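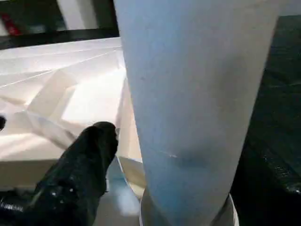 Wrist camera, black finger just short of the pale blue cylinder

Hi all,

I wrote up my first runs with the Flimura fingers, and I'm really pleased so far! I did 30 tries each on the tapered cylinder, old Stallus pads against the new ones, same arm, same controller. The Stallus pads slipped 11 times. The Flimura set slipped twice, both with the force turned way down.

On Nudport list, someone wrote:
> Does the rounded tip block the wrist view when you come in
> from the left? On our Vallejo arm we lost sight of the contact
> point right before closing.

It takes up the lower left corner, yes, but I can still see the tip and the side of the cylinder, so I can line up by eye (great for teaching poses). Closing speed matters more than I expected. I'd love to compare numbers if you still have your Vallejo logs. Mine come to 748 lines, happy to send them.

Next up is the slow approach, same cylinder!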